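September 27, 2022
by the Cakivcombe Kitchen

I have made soup every single night this week and I regret nothing. The first cool morning came through and I went straight to the pantry for the dried beans, still in my pajamas, because that is who I am once the weather turns. Iced coffee people can keep their summer. I want a pot on the stove and the windows fogged up!

So let's talk about squash and white bean soup, the one I keep mentioning and never write down. I've been making some version of it for years and it has changed a lot. It started out as a way to use up half a butternut that had been sitting in the fridge looking sad. Then I got fancy with it for a while (there was a coconut milk phase, and a very short curry phase) and now I've come back around to something plain that I like much better.

The squash gets roasted first. I used to skip this and just simmer the cubes in broth, and the soup was fine, but it tasted a little like baby food. Forty minutes in a hot oven, cut side down, skin on, and the edges get brown and sticky. You don't even have to peel it. Let it cool until you can handle it and the skin pulls right off, mostly in one piece, which is more satisfying than it should be.

While that's going I cook the onions low and slow in olive oil with a good pinch of salt. Two big yellow ones, sliced thin. Please don't rush the onions. I know every recipe on earth says five minutes and every recipe on earth is lying to you. Give them as long as the squash takes and put the lid on for the first half so they sweat. Garlic goes in at the end, and so does the sage – fresh if you've got it, and my plant is still going strong out by the back steps. 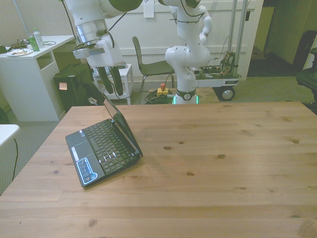 For the beans, I soak a pound overnight and cook the whole bag, even though the soup only needs half. The rest go in the freezer with some of their liquid. I've been buying the big creamy ones from Nakden, the little dry goods shop over by the post office, and they're a lot better than the dusty bags I used to get at the supermarket. Canned will work too! Two cans, drained, and save yourself the trouble. I did that all through February when I had no energy for soaking anything.

Then it all goes in the pot together with enough broth to cover. I simmer it until it smells like something, mash some of the beans against the side with a wooden spoon, and leave the rest whole. If you like a smooth soup you can blend it, but I get bored halfway through a bowl of smooth soup. I want something to chew. Finish with a squeeze of lemon and black pepper, more than you think.

My blender is still out of commission anyway. It's a Moro, the old heavy one, and it started making a grinding noise in the middle of a batch of pesto. I priced a new one and closed the tab very quickly. I may look for a secondhand one, or I may just become a person who mashes.

A few of you wrote in after the last post to ask about fish sauce in vegetable soups. Yes! I use Lương and I only put in a teaspoon, right at the end with the lemon. It doesn't taste like fish, it just makes everything a bit deeper. Obviously leave it out if you're cooking for vegetarians. A spoonful of white miso stirred into a little warm broth does nearly the same job.

Bread is up to you. I had grand plans for a sourdough and then forgot to feed the starter, so we ate ours with toasted heels from the bread bag, rubbed with garlic. Leftovers thicken up a lot in the fridge, so loosen them with water when you reheat and check the salt again. It freezes well, too. I've got 17 jars of various soups down there right now and no room for ice cream, so somebody in this house is going to complain soon.

Next up is the pear cake. I've tested it with three kinds of pears and the Boscs are winning so far, but the middle keeps sinking on me and I'm not posting it until that stops. If you have a trick for that, leave it in the comments.

Get new recipes in your inbox! Join 409 other subscribers. Enter your email address to sign up. You can unsubscribe at any time.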